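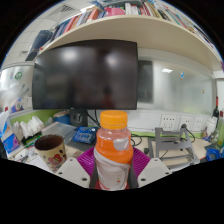 A bottle of orange liquid and a flower-patterned cup on one of the desks in the second-floor office.

Report of the Visit to the Tradton Offices and Training Rooms

Prepared by Fiona Lindsay for the Dalgleish Workplace Group

Members of the Workplace Group visited the Tradton building in September at the invitation of its office manager, Beathag Ogilvie. The purpose of the visit was to see how a site of comparable size has arranged its desks, refreshment points and paper storage before our own move to the Ondari building. Blair Gunn, Perla Jaramillo and the undersigned attended. Ruairi Tosh had intended to join the group but was required at the Jelteo site and has asked to be sent this report.

Arrival and reception

The group was received at 9:30 a.m. Visitors sign in at a counter to the left of the main doors and are given a paper badge, which is surrendered on departure. The waiting area has upholstered chairs, a coat rail and a rack of leaflets in need of updating. Mrs. Ogilvie gave a short introduction there and distributed a floor plan. The building provides 140 desks on two floors, of which 71 are assigned to named staff. The remainder are open to anyone on the day.

The first floor

The first floor holds the training rooms, the mail room and the larger of the two kitchens. The training rooms are divided by a folding partition. The group found that speech carried through it quite clearly, and Mrs. Ogilvie confirmed that the two rooms are no longer booked for separate courses at the same hour. Mr. Gunn asked that this be noted for the Ondari plans, where a similar partition has been proposed.

The mail room was orderly. Outgoing items are sorted into open shelves by department and collected at 3 p.m. Stationery is kept in the same room, in a cabinet that staff may open for themselves. A sheet on the door is used to request items that have run out. Ms. Jaramillo observed that the sheet was almost full and asked how often it is reviewed. The answer was once a month.

The second floor

The second floor is given over to desks, with nine small meeting rooms along the north side. The desks are of light wood. Those kept for open use are expected to be cleared at the end of each day. Assigned desks are left to the judgment of the people who sit at them, and the difference between the two areas was plain to every member of the group.

The desk shown at the head of this report gives a fair idea of a working surface in regular use. Loose papers have spread beneath and beside a tan cup decorated with a red flower, a shiny blue packet lies close by, and a bottle of orange liquid with a bright orange screw cap stands among them. Comparable collections of cups, packets and paper were found on many of the assigned desks. Staff spoken to were content with the arrangement. One remarked that she could find any document she needed provided that her papers were left where she had put them.

The group discussed the matter of drinks at some length with Mrs. Ogilvie. The Tradton policy permits any drink at a desk if it is in a bottle with a cap. Open cups are permitted on assigned desks only. In the training rooms, capped bottles alone are allowed. Mrs. Ogilvie stated that the rule had been brought in after a spill damaged a set of signed forms, and that it had been accepted without much difficulty. Our present policy makes no distinction between the two kinds of container, and Ms. Jaramillo considers that it should.

Paper storage was less satisfactory. Each bank of desks shares a low cabinet, and several of these were full. Folders had been placed on top of the cabinets and on window sills. Mrs. Ogilvie acknowledged that the original allowance had been set too low and said that additional shelving had been ordered for the east end of the floor.

Kitchens

The upstairs kitchen has a sink, a small refrigerator and hooks for cups. Staff bring their own cups and wash them themselves. The downstairs kitchen has a dishwasher and a long table at which over 20 people can be seated for lunch. The group was served coffee and sandwiches there and wishes to record its thanks.

Points for the Ondari plans

The folding partition should be reconsidered, or the rooms booked as one.

Cabinet space for each bank of desks should be increased before furniture is ordered.

The policy on drinks should be revised to distinguish capped bottles from open cups. Mr. Gunn will circulate a draft.

Hooks for cups should be added to the drawing for the upstairs kitchen.

Copies of the Tradton floor plan may be obtained from Fiona Lindsay. A return visit by Mrs. Ogilvie and two of her colleagues is to be arranged once the Ondari building is open.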